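Friday, August. Bench book, textile room

Coffee first, then the dye pots. I meant to get an early start and didn't, so most of this is being written after lunch with blue thumbs.

Picking up from last time: the Skodley wool is still fighting me. I ran another batch in the small pot, same recipe, and the color came out closer to pond than to indigo. Pretty, in its way! But it isn't what I promised for the winter set, and if I hand over pond-colored yarn I'm going to hear about it until spring. I think the trouble is the scour. The Skodley cones come with a lot of spinning oil on them and I've been lazy, one quick wash and into the vat. This afternoon I did 2 washes with the good detergent, then a long soak, and the water from the second one was still the color of weak tea. So yes. Lazy.

Test skeins, all from the same cone, 3 dips each:
no extra wash: patchy, pale at the ties
one wash: better, a greenish cast in the shade
two washes: even all the way through, and a proper blue once it had aired

Going with the two washes. It adds most of an hour, and I'll have to stop pretending I can scour and warp on the same day.

Speaking of warping (badly). The warp for the big blanket is 784 ends and I got all the way through sleying before I found a crossed pair near the left selvage. Pravesh Motaung came by, looked at it for maybe ten seconds, and pointed at a second one I'd missed. Thank you, Pravesh, I was having such a nice day. We pulled back 82 ends and redid them together, him handing and me hooking, and it went faster than I deserved.

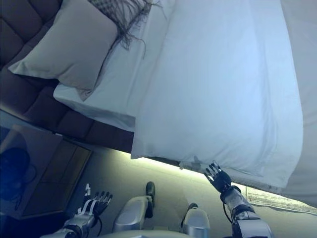 He also thinks my sett is too tight for a fulled cloth and I'm coming around to it. The last sample felt fine off the loom and then turned to cardboard after finishing, no drape at all, you could've stood it up in a corner. I'm going to leave this warp as it is and open up the weft instead, a much lighter beat, and see if that gives the fibers enough room to move. If it's still stiff I'll resley, and I will be unbearable to be around for a day or so.

Other things, so I don't lose them:

The Kaczmarczyk shuttle has a rough spot by the eye again. It snagged twice. I sanded it and waxed it but it really wants a new insert.

Donetti sent the wrong mordant, a big bag of it. Emailed them before lunch, no answer yet. Please don't open the bag, whoever is reading this, I want to send it back.

The Lollico drum carder is making that ticking noise on the return. Pravesh says belt, I say bearing. Loser buys lunch.

Vat was fed at 4:15 and the lid is on. Leave it alone over the weekend, please, even if it smells. Next up is winding bobbins and the first few inches with the lighter beat.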